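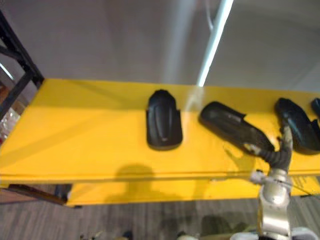 Workshops > Projects > Shelf Picker > Gallery

Our shelf picker began with a complaint from Branwen Lewis, who had spent a whole February evening sorting molded parts by hand and wanted her thumbs back. She asked if a robot could do it, and I said sure, give me a month (it took quite a bit longer than that!). We build in the shared workshop at Nellbridge, in the long room past the kiln. The job we picked is plain enough: take one black plastic part off a shelf without dragging its neighbors along. They're awkward shapes, rounded at the end and ribbed down the body, and the second one in the row is the one in the gripper's fingers here, lying at a slant on the yellow shelf top. I love that angle. Early on I only ever tested with parts set dead straight, and the arm looked like a genius until Branwen walked by and nudged one.

A few notes on the build before the close-up, as people keep writing in about them.

The controller program is called Mao, and it's mine, so blame me for the menus. It's up to version 5 and has 2,659 lines, a good many of them comments telling myself not to touch things. Mao decides where to go and how fast, then hands over to a much smaller program that only worries about the grip. Splitting the two was Þröstur Þrastardóttir's idea and it saved the project. Before that, every change to the reach upset the squeeze, and we'd lose an evening finding out why.

Þröstur also keeps our log, which is far neater than anything I would have kept. Every try gets a line: which part, which way it was facing, held or dropped, and a remark. We're at 779 lines now. The remarks are the best reading in the workshop. "Held, but rudely" is my favorite, and I know exactly what it means.

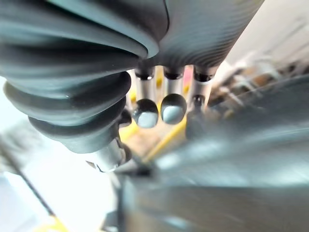

Grip has been the real fun of this build, and the area I'd happily talk about until they lock the doors. We went through stiff fingers first, then stiff fingers with foam glued on, then foam that came off and stuck to everything. Going soft changed the whole feel of the thing. Look at the ribs on that big dark gray finger, stacked up like a bellows with each fold tucking under the one above – that shape is what lets it bend along a curved part and give a little when the aim is off by a hair. The three slim metal rods with the shiny round tips get asked about more than anything else when people visit. I polish up the tips before open evenings, I admit it!

Still on the list:

Shorter wait between picks. Mao pauses longer than it needs to before closing the fingers, and I have been too chicken to trim it.

Picking from the lower shelf. The reach is fine on paper, but coming in under the upper lip needs a different wrist angle, and Þröstur and I don't agree on which one.

A run of 60 picks with no help from us. We've come close enough that we both stood there holding our breath, and then I sneezed and hit the stop button with my elbow.

Branwen is taking the log and a short talk to the Mastisdale makers' evening in the spring. If you're building something like it at home, come and find us there, or drop into Nellbridge after 7 p.m. when the big saw is off and you can hear yourself talk. Bring odd-shaped parts. We'll try anything that fits on the shelf.

Print this page | E-mail this page

Related projects
Wemiteo: a line-following cart for the tool room
Rebuilding the Nellbridge drill press
Foam, glue and regret: our first grippers
Mastisdale makers' evening, what we brought last time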